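学生机器人社通讯

社团动态：插花组本学期的进展

插花任务是社里今年新开的项目，内部叫它Flosia。任务写在纸上只有一句话：双臂机器人把桌上的假花一枝一枝拿起来，插进玻璃瓶。上学期的叠毛巾项目结束以后，组里投票选了这个题目，理由是花枝又细又长，叶子互相勾连，玻璃瓶透明，这几样恰好都是我们以前没有处理过的。

项目从三月开始，先用两周时间搭台子和标定相机，之后进入数据采集。操作的同学两人一班，一人遥操作，一人负责摆放和记录。每班开始前，记录的同学按当天的任务单把花放到桌上，花头朝里，花茎朝外，夹爪从茎的一端接近。瓶子的位置和姿态也写在任务单里，有立着的，也有横放的。横放的瓶子要先由一只手臂扶起来，另一只手臂才能插花，这一类在表格里记为“双手”。
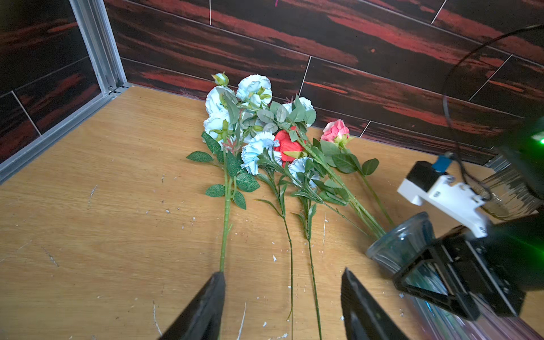 采集进度

目标是2000条有效轨迹，目前已经录了将近3000条，筛选之后还没有达到目标。筛掉的主要是三种情况：花枝在半空中掉落；夹到的是叶子；记录的同学在录制过程中把手伸进了画面。最后一种完全可以避免，请各班注意，需要补花的时候先停止录制。

单枝的长茎花成功率最高。康乃馨的茎比玫瑰细，叶子也窄，夹爪闭合以后容易滑，组里试过在指面上贴薄橡胶，效果有改善，但胶片用一段时间会卷边，需要重新贴。玫瑰的问题在叶子。叶片边缘有锯齿，几枝放在一起时，拿一枝常常带起另一枝。现在的做法是让操作者先把目标那一枝向旁边拨开，再夹茎的下段。这个动作会让每条轨迹变长，但训练出来的策略明显稳一些。

瓶口是另一个难点。瓶口小的瓶子要求茎尖对准，瓶口大的瓶子插进去容易，可是花多了以后会互相挡住，后插的几枝看不到瓶口。腕部相机在接近瓶口的最后一段往往只能看到叶子，所以我们在记录表里加了一栏“末段遮挡”，由记录的同学按有、无填写。填表时不要写“还行”“差不多”，后期没有办法统计。

训练和评测

模型训练由软件组负责，代码放在社里的Tultis仓库，插花任务单独开了一个分支。第一版只用了单枝、立瓶的数据，评测20次，成功8次。失败的几次里，多数是茎碰到瓶沿以后没有退回来重试，手臂停在原处直到超时。第二版加入了操作者故意插偏、再退回重插的轨迹，训练还在进行，结果下一期通讯里公布。

评测的规则也做了调整。以前花茎进到瓶口里就算成功，现在要求松开夹爪、手臂离开之后，花和瓶都保持稳定。瓶子被碰倒一律记为失败，哪怕花还在里面。这条规则大家讨论了很久，最后按参赛的标准来定，省得到时候再改习惯。

旁边立有其他瓶子和花束的布局，我们叫“密集布局”，目前只用于采集，没有进入评测。这种布局里手臂的活动空间小，夹爪要从瓶子之间下去，操作者普遍反映比空旷桌面累。建议每人连续录制不要超过半小时，中间换班。

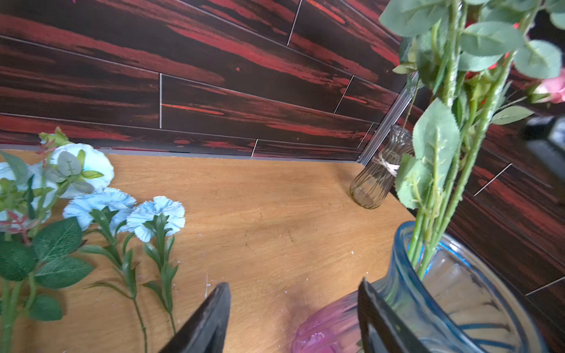

腕部相机视角：桌面左侧散放着假花，右侧的玻璃瓶中插着玫瑰枝。

参赛安排

社里已经报名Ambrosio杯校际机器人操作赛的自选任务组，Flosia是我们提交的项目。初赛交视频和技术报告，视频要求一镜到底，不能加速，不能剪辑。技术报告由采集组和软件组各写一半，初稿四月底前放到共享文件夹，图表统一用社里的模板。

决赛在现场进行，主办方提供桌子和电源，瓶子和花由各队自带。现场的背景和光线与我们的台子不会一样，软件组希望在五月之前补录一批换过背景的数据。活动室的墙面纹理比较花，担心模型把背景也学进去。有同学提议挂布，也有同学提议把台子转一个方向，两种办法都会试，先挂布。

器材提醒

一、玻璃瓶用完放回下层柜子，瓶身之间垫泡沫。有裂口的瓶子不要再用，单独放进标了“破损”的纸箱。

二、假花按种类分开装袋。掉下来的叶子和花瓣不要扔，可以用热熔胶粘回去，掉了叶子的茎会和任务单上的编号对不上。

三、夹爪指尖的固定螺丝每班开始前检查一次。上个月有一次录到一半指尖松动，那一班的数据全部作废。

四、腕部相机的线不要拉紧，手臂转到最外侧时要留有余量。接头松了先关电再插。

五、桌面的白色碎屑请在收班时擦掉，用干布，不要用酒精。

招募

插花组还需要两名操作员和一名记录员，不要求有编程基础，能保证每周两个晚上的时间即可。新操作员先用Fastirel模拟器练习，能在模拟环境里连续完成五次单枝插花，再上真机。报名请在社团群里填表，活动室每晚七点开门，想先来看看的同学可以直接过来，进门请换鞋，水杯放在门口的架子上。

下一期通讯会刊登第二版模型的评测结果，以及叠毛巾项目的结题总结。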